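Consuelo Serrano
@cserrano_bench
January 8, 2026

Notes from week two of collecting demonstrations for the PC teardown task. Short thread, mostly for people setting up the same thing.

1/ The goal is a policy that takes parts out of a desktop tower and sets them down where they belong. Drive, memory, CPU. We do it by teleoperation, one part per episode, then train on the recordings.

2/ Target for the first set is 100 good episodes per part. Good means the part comes out, nothing gets dropped, and the operator doesn't stop for more than a few seconds in the middle. We keep the bad ones in a separate folder.

3/ An operator session is 30 minutes, then a break. We tried longer in July on the Murnia project and the last stretch of every session was sloppy. You could see it in the wrist motion when we replayed it.

4/ Between episodes we shift the tower a little on the table and turn it a few degrees. On Murnia we always put it back in the same spot and the policy learned the spot.

5/ The fixture plate doesn't move. It's 3D printed and each slot takes one kind of part. Jaramillo redesigned it over the break so the memory slot is longer and easier to hit from above.

6/ Hard drives are going well. They sit in a plastic carrier, so there's something decent to grip.
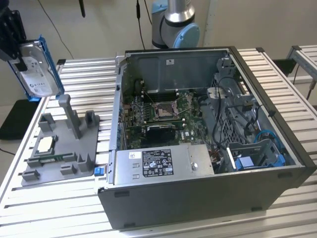

7/ Memory is slower. The latches have to be open first, and we haven't decided if opening them is its own task or part of the same episode. For now it's the same episode. It makes the files long.

8/ We threw out 14 episodes on Tuesday. The clocks on the arm and one camera had drifted apart and the video lagged the joint data. There's a check at the start of every session now.

9/ Labels are one plain sentence per episode, typed right after it ends. "Remove the hard drive and hold it clear of the case." Two people wrote them differently at first, so there's a list to pick from.

10/ Next week: a second model of tower, and Ondard takes the afternoon sessions. I'll post the drive results when training is done.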